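Nendico Angling Society Opens Upper Urio Beat to Visiting Rods

The Nendico Angling Society has confirmed that the upper beat of the Urio River will open to visiting fly fishers in June, under a day-ticket arrangement approved by its members at their spring meeting. The beat runs from the old mill weir to the road bridge at Huser and has been reserved for members since the society was founded in 1877.

Up to four visiting rods will be admitted each day. Tickets will be issued from the society's office in Nendico and must be carried on the water at all times. Visitors may fish from first light and are asked to be off the beat by 9 p.m., when the gate at the Huser parking area is locked. 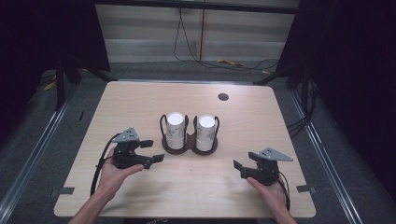
Two paper cups in a carrier on a light wooden table.

Fishing on the upper beat will be fly only, with single barbless hooks. All wild trout must be returned. Stocked rainbow trout, which are identified by a clipped adipose fin, may be kept within a limit of 2 fish per ticket, provided that each measures at least 12 inches. Wading is permitted below the island pool. Above it, anglers must remain on the bank to protect the spawning gravel, and the society has placed marker posts on both sides of the river to show where the restriction begins.

The decision follows two seasons of improved water conditions on the Urio. Low summer flows had led the society to close the upper beat entirely for part of the season before that, and members had expressed concern that additional fishing pressure would slow the recovery of the trout. Under the approved arrangement, ticket sales will be suspended whenever the water temperature at the mill weir reaches 68 degrees Fahrenheit. Holders of tickets for a suspended day may choose a refund or another date.
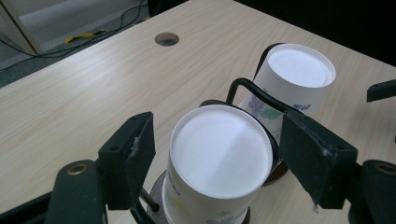
Two white cups turned upside down on the tabletop.

Income from day tickets will be set aside for bank repair. The first work will take place on the outside bend below Huser, where high water has undercut the path and brought down several alders. The society has engaged Wisisance, a river contractor, to install brush bundles along the bend and to replant the slope with willow. Access to the bend will be restricted while the work is under way, and the remainder of the beat will stay open. 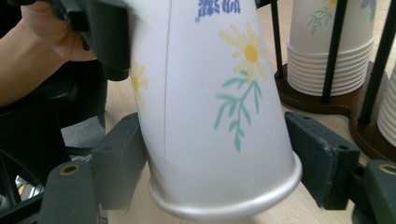
Fly selection on the upper Urio changes quickly in early summer, and visitors are advised to bring small dry flies as well as weighted nymphs. Pale mayflies are expected on the flat water above the bridge during the evening. Anglers matching them should look for a soft, light yellow in the body, close to the petals of the daisy printed on the paper cup, and should avoid the stronger gold found at the flower's center. Dark caddis patterns are more useful in the broken water near the weir.

Equipment used on other rivers must be cleaned and dried before it is brought to the Urio. A disinfecting station for waders, boots and nets will be provided beside the gate at Huser, and its use is required for all ticket holders. Felt-soled boots will not be permitted.

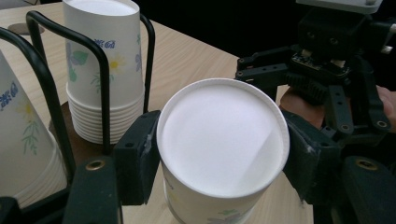
Members will continue to fish the upper beat under their existing cards and do not need to obtain a ticket. Each member may still bring one guest, who will not be included in the daily visitor limit. The lower beat, downstream of Huser, is unaffected by the new arrangement.

Ticket holders are required to complete a catch return, including returns for days on which no fish were caught. Forms may be left in the box at the Huser gate or delivered to the Nendico office. The society will review the returns after the season closes, before deciding on visitor access for the following year.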